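Chapter 6
Knowing When You've Got Hold of Something

I once spent most of a November looking at a single number. It was the width of a gripper's opening, written out by a small program of mine every time the jaws stopped moving, and I'd built an entire picking system on top of it. If the number was bigger than zero, the program said "held". If it was zero, the program said "missed". I was very pleased with that. Then Märta Moen, who shared my office at Backlund and had a habit of testing other people's code while they were at lunch, pointed out that my log held 1,063 picks marked "held" and that for a good few of them the box was still sitting on the table.

So that's what this chapter is about. In Chapter 5 we got the fingers to the right place (more or less!) and closed them. Now we need software that can say what happened next, and say it in a way the rest of the program can use. You'll need the pose code from Chapter 4 and the little state machine we wrote at the end of Chapter 5. If you skipped the state machine, do go back, as I'm going to pull it apart.

What you'll be able to do by the end

Write a grasp check that uses finger width, motor effort and the camera together.
Choose thresholds from recorded data, and explain your choice to somebody who disagrees.
Add an "unsure" state to a controller without making the controller freeze.
Label a recorded demonstration with the moment when contact begins.

6.1 Why one number wasn't enough

Go back to my width check for a minute. The jaws close, they stop, and there's a gap left over. What could be in the gap? The box, I hope. But it could equally be a fold of tablecloth, or the corner of a plastic bag, or the very end of a flap that will bend as soon as we lift. The jaws might also have stopped early on their own, from friction or a badly set limit (mine had one of those as well, and it took me until a Thursday evening to find it). All of these give a width above zero, and my program called every one of them a success.

The first repair most people reach for is to compare the gap with the width they expected. That helps a lot with stiff things of a known size. It helps much less with soft things, and it's no use at all if you don't know which way round the object is. A long carton has a broad side and a narrow side, and the two give quite different readings. Your check has to know which side the planner was aiming for, so the planner has to pass that along. In our code it doesn't yet. We'll fix that in 6.3, and I'm afraid it means changing the message format.

6.2 Looking as well as feeling

The second source is the camera. For this chapter we'll use recordings from the Misgate set, which Ha-neul Gil and Roald Tveit put together with hand-held grippers on ordinary household tables. There are 345 recordings in the part we need. Because the camera rides along with the gripper, the fingers stay in nearly the same place in every picture, and that makes them very easy to find. Everything else moves, and everything else is a mess, in the best possible way. Have a look at this one before reading on, and think about where you'd tell a program to search for the edge of the box. 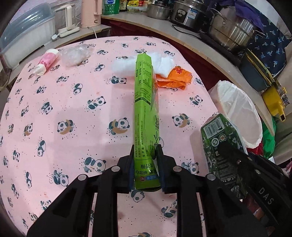 Figure 6.1 Both fingers on the near end of a long green box. The printed cloth underneath is as busy as the box itself.

My own first answer was "look for the green". Fine, until you notice there's a dark green carton at the right of the table and a bright green bag beyond it. A colour mask over the whole picture will happily pick up bits of those too. Searching only in the strip between the two fingertips is far better, and it's cheap. You know where the tips are, so the strip is a handful of lines of code.

The cloth is a nastier problem. Edge detectors love cartoon pandas. Run one over the whole table and you'll get outlines everywhere, and plenty of them will be stronger than the side of the box. Then there's the glossy patch on the box, where the light can wipe out the colour altogether. I'd like you to try the plain version first anyway and see how it does, since you'll understand the later fixes much better once you've watched it go wrong.

One more thing to keep in mind: a single picture can show you fingers against a box, but it can't tell you whether the box will come up with them. For that we compare pictures over time. If the patch between the fingers stays put while the background slides past, the object is probably travelling with the gripper. Sølve Fjeld calls this the "stuck stamp" test and I've borrowed the name for the function, stuck_stamp(), which you'll write in 6.4.

Before you start

Load the recordings with the Jament reader from Chapter 2, and set the frame step to 10 so you aren't waiting all afternoon. Pick any recording and write down, by eye, the first frame where you believe both fingers are touching. Then ask a friend to do the same without showing them your answer. Keep both numbers. We'll need the difference between them in 6.5, when we decide how exact our labels have any right to be.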